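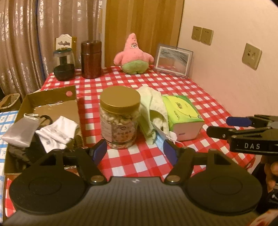

Küchentisch, mittendrin. Karierte Decke, Plastikdose, Handtuch, Taschentücher, Karton.

So, kurzer Eintrag, der Kaffee wird kalt. Ich packe. Endlich. Der Karton für Plolard steht seit Wochen im Flur und ich bin jeden Morgen dagegen gelaufen, immer mit demselben Zeh. Jetzt steht er auf dem Tisch und geht erst wieder runter, wenn er zu ist.

Für alle, die neu mitlesen: Plolard ist die kleine Hütte, in der ich im Mai wieder zwei Wochen sitze und schreibe (schreiben will). Kein Laden, kein Auto, der Bus fährt wann er will. Was nicht im Karton ist, gibt es dort nicht. Letztes Jahr hatte ich drei Bücher dabei und kein einziges Handtuch. Hab mich mit einem T-Shirt abgetrocknet. Geht, macht aber keinen Spaß.

Deshalb diesmal: alles erst auf den Tisch, dann gucken, dann rein. Liegt es auf dem Tisch, seh ich es. Liegt es schon im Karton, denk ich nach fünf Minuten, ich hätte es vergessen, und packe alles wieder aus. Kennt ihr bestimmt.

Die Plastikdose mit dem goldenen Deckel muss mit, keine Diskussion. Sieht nach Cashews aus, sind auch welche, und sie sind mein Abendessen, wenn ich keine Lust zum Kochen habe. Also oft. Hartplastik im Karton klappert natürlich blöd. Früher hab ich Zeitung drumgewickelt, aber wer hat noch Zeitung. Handtuch geht besser und ist dann gleich dabei. Das hellgrüne ist eh das älteste und weichste, das darf ruhig ein bischen was abkriegen.

Taschentücher: ganze Box. Ich hab Heuschnupfen und die Hütte steht quasi in einer Birke. Die Box ist leider sperrig und knallgrün, aber die kleinen Päckchen verliere ich alle, die landen in Jackentaschen und kommen im Herbst wieder raus. Eine Maske auch, die hellblaue. Für den Bus, wenn wieder alle husten.

Knisterfolie im Karton hab ich gelassen. Silbern, zerknittert, nicht schön. Aber in der Hütte zieht es von unten und Pappe wird da schnell klamm. Ob die Folie hilft, weiß ich nicht, schaden wird sie kaum.

Was ich beim Packen jedes mal wieder lernen muss:

Schweres nach unten. Klar. Und trotzdem lag beim letzten Karton die Bratpfanne oben auf den Knäckebroten. Krümel in allem, noch Monate später.

Weiches zum Schluss. Weil man damit die Lücken stopfen kann. Ich mach es immer umgekehrt, das Weiche liegt halt so schön griffbereit da, und dann scheppert es oben.

Nicht falten, knüllen. Meine Mutter darf das nicht lesen. Aber ein ordentlich gefaltetes Handtuch ist ein Brett, ein geknülltes ist ein Polster.

Tüten sind tückisch. Plastik bläht sich auf, der Karton sieht voll aus und ist es gar nicht. Luft rausdrücken, dann erst weitermachen.

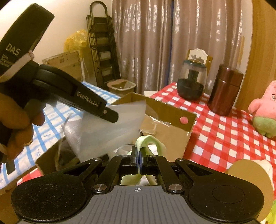 Was noch fehlt

Die Liste, schnell runtergetippt, damit ich sie heute Abend noch finde:

Stirnlampe plus Batterien. Die Außenlampe an der Hütte ist seit dem Winter kaputt.

Kaffeefilter. 30 Stück reichen, hab nachgerechnet, 2 am Tag und ein paar Reserve für schlechte Tage.

Dosenöffner!! Letztes Jahr mit dem Schraubenzieher, frag nicht.

Das dicke Buch. 3588 Seiten wenn man alle Bände zusammenzählt, ich bin noch im ersten. Kommt nur Band eins mit, ich bin ja realistisch. Naja, vielleicht auch Band zwei.

Wollsocken, 6 Paar. Klingt viel für Mai. Ist es nicht, wenn der Steinboden morgens noch so kalt ist, dass man auf Zehenspitzen zum Ofen läuft.

Klebeband. Für den Karton selber, und weil man in Plolard für alles Klebeband braucht, vor allem fürs Fliegengitter.

Im Keller müsste noch die Wolldecke liegen, die will ich eigentlich auch mitnehmen, passt aber wohl nicht mehr rein. Zweiter Karton? Nein. Den muss ich vom Bus den Hang hochtragen, und zwar ich alleine. Decke kommt unter den Arm oder bleibt hier.

Muss los, der Baumarkt macht um acht zu und ich hab noch kein Klebeband. Wenn ihr Tipps habt, wie man Eier heil transportiert, ab damit in die Komentare. Ich nehm bisher keine mit.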